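Abrasive Wear and Mass Loss in Rotary Tumbling of Beach Agate
Project report, Lapidary Materials module
Kuo-hua Tseng, Marijke Michiels, Teun Wouters
Supervisor: Pieter De Smet

1. Purpose

The project measured how much mass rough agate loses in the coarse grinding stage of a rotary tumbler, and whether changing the grit partway through the stage affects the loss. The stones were collected in June on the shingle at Maltuvport.

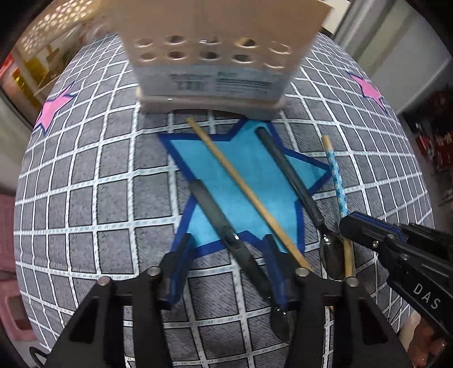
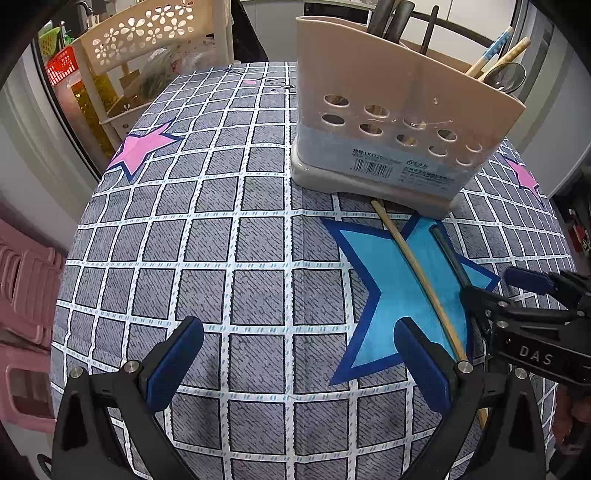
2. Material and equipment

The starting charge was 2,365 g of agate, sorted by hand. Stones with open fractures were rejected, as they tend to trap grit and carry it into the polishing stage. The remaining 107 stones were split into two batches of similar size distribution. Both were run in rubber-lined Kadus barrels on the same Drumness drive, with silicon carbide grit from Peeters.

3. Procedure

Each barrel was filled to two-thirds of its volume and water was added to just below the top layer of stones. Batch A ran with a single charge of grit. Batch B was opened halfway through, rinsed, and given fresh grit – the running time was otherwise identical. Stones were dried overnight before weighing.

4. Results

Batch B started at 1,241 g and lost a larger share of its mass than Batch A. Its edges were also more evenly rounded. In Batch A, 3 stones still had sharp corners and were returned to the coarse stage.

5. Sources of error

Slurry thickness was judged by eye. Marisol Palacios, who checked our weighing log, noted that the balance had not been zeroed before the second Batch A reading. That reading was repeated the next morning and the first value discarded. Barrel speed under load was not recorded.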